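집게로 수건을 개겠다는 말을 처음 들었을 때 나는 별로 믿지 않았다. 공동 작업실 가르네스(Garnness)에서 실뱅 에르비외를 만난 것은 12월 저녁이었다. 그가 손에 들고 쓰는 집게를 만든 지는 2년째다. "손잡이 달린 집게로 동작을 3,000번 넘게 기록했어요. 그걸로 팔을 가르칠 겁니다." 팔은 아직 없다. 부품값이 모이면 산다고 한다.

기록이 많으면 잘 배우느냐고 물었다. 그는 잠시 말을 골랐다. "천은 매번 모양이 달라요. 상자 집는 것과는 다르죠." 그러면 왜 하필 천이냐고 다시 묻자 "집에서 제일 하기 싫은 일이라서요"라고 했다. 솔직한 대답이지만, 수건 한 장은 사람 손으로 몇 초면 갠다.
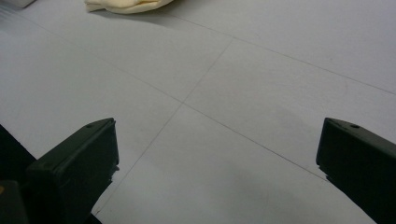 리우드밀라 프로코펜코는 손가락 모양부터 다시 정해야 한다고 했다. 끝이 두꺼우면 얇은 천 밑으로 들어가지 못하고, 기록을 더 쌓아도 그 문제는 남는다는 것이다. 에르비외도 반박하지는 않았다. "끝을 얇게 깎은 것도 뽑아 봤는데 20번쯤 쓰니 휘더라고요. 재질을 바꿔야 하는데 그러면 무게가 늘고요."

완성이 언제냐는 질문에는 날짜를 말하지 않았다. 대신 다음 손가락 도면을 꺼내 나사 구멍 위치를 한참 설명했다. 나는 팔이 오면 다시 들르겠다고 했고, 그는 수건을 직접 가져오라고 했다.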